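Raltov Two-Knob Toaster Oven: four months on my counter
Posted 2019-05-10
Filed under: Small kitchens, Countertop things

I have been promising a proper write-up of the little Raltov oven ever since I mentioned it in the soup post, and several of you have written to ask (Comfort Osei, you have asked twice, and I love you for it), so I've finally sat down with a pot of coffee to do it right.

A bit of background first. Our apartment came with a full-size range that takes forever to heat up and turns the whole kitchen into a sauna, and for two people it always felt silly to fire it up for a couple of baked potatoes. My cousin Clementina Ramalho has had a Raltov for years and swears by it, and after a weekend at her place eating the best cheese toast of my life I went home and ordered one.

It came well packed, with a rack, a shallow pan and a very thin manual. Assembly is nothing at all, you slide in the rack and plug it in. I ran it empty the first time, as the manual tells you to, and there was a bit of a factory smell for one evening and never again.

What I like best is how plain it is. There are two round knobs, one over the other, and that's the whole conversation. No beeping, no menu with a picture of a pizza on it! You turn one for the heat and one for the time and go back to whatever you were doing. The stainless steel looks smart next to our tile, and the glass door is big enough that I can keep an eye on things from across the room.

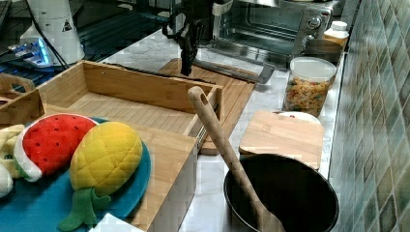 Now, counter space. Ours is not generous, and I did worry that the oven would swallow up the corner where I do most of my chopping. It took a week or so of shuffling things around. The cutting boards stay out, because I use them every day, and the canister of little colored pieces lives back by the wall with the small bowl. I like having a board close to the oven door, too – a hot pan needs somewhere to land, and I'd much sooner scorch a board than the counter.

On to the cooking. Toast is very good, a touch darker toward the back, so I turn the slices halfway. Roasted vegetables are excellent as long as you don't crowd them. Chicken thighs come out with lovely crisp skin, though you will be wiping the glass afterward. I have made one small batch of cornbread and it rose beautifully, but cookies have been hit or miss for me, and I've gone back to the big oven for those. I also keep bread warm in it while I finish a sauce on the stove, and that may be the thing I use it for most.

Cleaning is where I'd take off a point. The crumb tray is fine, but the inside corners are tight and I can't get a sponge into them without scraping my knuckles. An old toothbrush does the job. Steel also shows every fingerprint, so if that sort of thing bothers you, keep a soft cloth handy.

I paid 74 dollars for mine in a spring sale, and at that price I think it's a very fair buy. My neighbor Édgar Tamayo has the Rormont, which costs a good deal more and has a fan in it, and his does brown more evenly. If you bake a lot, go and look at that one. For suppers for two, toast, leftovers and the odd tray of carrots, I'm very happy with what I've got.

My rating: 4 out of 5

Next week I'll be writing up the Leitão bread knife, which Judite Nogueira very kindly lent me and which I am in no hurry to give back.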